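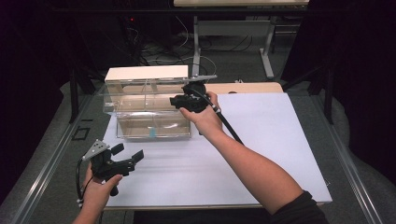

Prerosis 6 is out, and I've spent most of Sunday poking at it instead of mowing the lawn

If you run the Prerosis database anywhere, the bit you'll care about is the write-ahead log. Until now every commit got its own flush to disk unless you dug through the config and turned on batching yourself (I only found that setting last winter, after years of grumbling about slow imports). Batching is now on by default, with a 4 millisecond window.

I tried it on my own little test box with a copy of our stock table, 2,552 inserts fired off from 14 clients at once, and wow, the difference is big enough to notice without a stopwatch! Single-client jobs are a touch slower, mind you. Each commit sits there for the whole window waiting for company that never shows up, so if you've got a nightly script that writes one row at a time, set the window back to zero for that session.

The other change is to backups. The Fluremen backup tool used to copy the log files straight out of the data folder, and that won't work any more as the files have a new header. Clarkine, the crew who look after Fluremen, have a patched build up on their downloads page. Grab it before you upgrade the server. I did mine the other way round and got a very long red error for my trouble.

Packages for the older branch will keep getting security fixes until September. I'm moving the Tomaszewski cluster at work over next, starting with the read replicas, and I'll post the config once it's settled down a bit.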